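Search the guide
Enter part number or keyword Go

Wakine Home Storage Guide
Section 6: Packing footwear and soft items in cardboard boxes
Last revised April 10, 2023

6.1 Scope

This section covers packing shoes, slippers, caps, soft bags and similar fabric items in single-wall cardboard boxes for shelf or wardrobe storage. It applies to the Jendton flat-pack box in both depths. For boots with a rigid shaft, see Section 7. For leather goods, see Section 8.

6.2 Before you begin

You will need:

- one Jendton box, assembled and taped along the base seam
- unprinted tissue or plain newsprint
- a soft brush
- a permanent marker
- paper tape, 50 mm wide

Do not use newspaper with fresh ink. Ink can transfer to white trim and pale linings, and it does not wash out of suede-like fabrics.

CAUTION: Items must be fully dry before packing. Leave washed items in open air overnight. Do not dry them on a heater or in direct sun.

6.3 Preparing the box

1. Place the box on a level surface with the opening facing up.
2. Fold the four top flaps outward and press them flat against the outside walls.
3. Run a hand down each inner corner. If a corner has opened, tape it from the inside before loading.
4. Check the walls for creases. A light fold line is acceptable. A crease that lets the wall bend inward under light hand pressure is not, and the box should be replaced.
5. Line the base with two sheets of tissue.

NOTE: Boxes that have been stored flat for a long period may not stand square. Fold each panel back and forth once along its score line before taping.

6.4 Preparing the items

1. Brush off loose dirt, working away from any white edging.
2. Remove insoles if they are loose. Pack them flat against the box wall.
3. Tuck laces inside the shoe. Do not tie pairs together by the laces.
4. Fill the toe of each shoe with crumpled tissue until it holds its shape. Do not overfill.
5. Leave sewn or glued labels in place. Remove only swing tags and size stickers, which can leave residue on neighbouring items.

6.5 Loading

1. Put the heaviest items in first, against the walls.
2. Lay shoes on their sides, sole to wall where possible, so that dark soles do not touch light fabric.
3. Place soft, rounded items above or beside the shoes. Do not flatten them to make room.
4. Group dark colours together. Navy and black fabrics can shed colour onto white trim if they are pressed against it in humid conditions, so put a sheet of tissue between them.
5. Keep one inner corner clear until the last item is in. The gap gives you somewhere to put your fingers when you lift or turn a piece.
6. Check that nothing stands above the rim before folding the flaps. 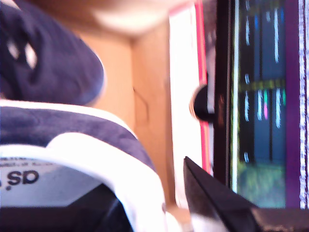
Fig. 6-2. Navy fabric items, one with white trim, and the inner corner of the cardboard box.

7. Close the short flaps first, then the long flaps. If the long flaps do not meet without force, take one item out and start a second box.
8. Apply one strip of paper tape along the centre seam.

CAUTION: Do not stand on or kneel against a loaded box to close it.

6.6 Marking and stacking

Mark two adjoining sides of the box, not the lid. Write the owner's name, the type of item and the month packed, for example "Fahy, runners, September".

Leave a gap of 30 mm between the back of the box and the wall of the wardrobe. On open shelving, keep the lowest box at least 300 mm above a concrete floor. The total height of a stack must not exceed 600 mm.

6.7 Inspection

Open each box once every season. Replace any tissue that has yellowed or feels limp. If there is a musty odour, empty the box, air the items and discard the cardboard. Do not reuse a box that has been damp, even if it has since dried and kept its shape.

Text: Amber Desmet. Technical check: Eamon Cullinane.

Was this section useful? Yes No
Shares 50 Comments 30

Related sections
Section 5: Assembling Jendton flat-pack boxes
Section 7: Boots and rigid footwear
Section 8: Leather goods and conditioning
Varnham wardrobe shelf: load limits
Buckley paper tape: storage and shelf life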